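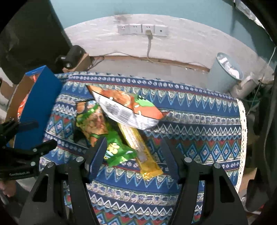
October, Hornunov bench, late morning

Snack sorting again. Same job as before: packets on the patterned cloth, packets in the cardboard box, get them from one to the other without crushing anything. A child does this without looking. I want to know how far off we are from a machine doing it in a kitchen or at the end of a packing line.

Hand-held gripper demos first, policy afterwards. Set a target of 90 demos for the whole task and kept the mixture awkward on purpose - big chip bag laid over smaller ones, long thin bar sticking out from underneath. The bar is still the worst item. The wrapper is shiny and the pose estimate jumps about when the light catches it.

Notes on grasping:
Chip bags go best pinched at the crimped end. Grabbing the belly pushes the air to one side and the bag squirts out.
Pads want wiping between batches. Crumb dust gets on the rubber.
Closing speed down by 10 per cent from the Bundach settings. Fewer burst seams, bit slower.

Policy run after lunch, Plumavier weights, 13 attempts on single bags laid flat. Nearly all fine. Then the pile, and it went downhill. It picks the top bag, drags the next one along with it, and has no idea that it has done so. Stopped it by hand 2 times when it pressed straight down on the bar.

Picking out of the box is harder again. The walls get in the way of the fingers and the packets lean on each other, so there's seldom a clean edge to take hold of.

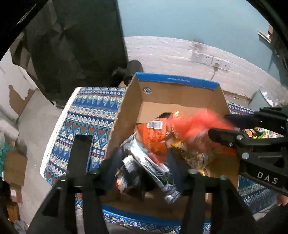

Blöndal reckons the box is the wrong thing to worry about, as any shop floor would hand the machine a shallow tray and be done with it. Fair for a shop floor. A kitchen cupboard is closer to the box, and cupboards are what people keep asking us for.

My view for now: flat and spread out, yes. Piled up or boxed, only with a person standing by, which saves no labour.

To do: re-record the bar with the lamp moved. Check left pad for wear. Try the tray anyway.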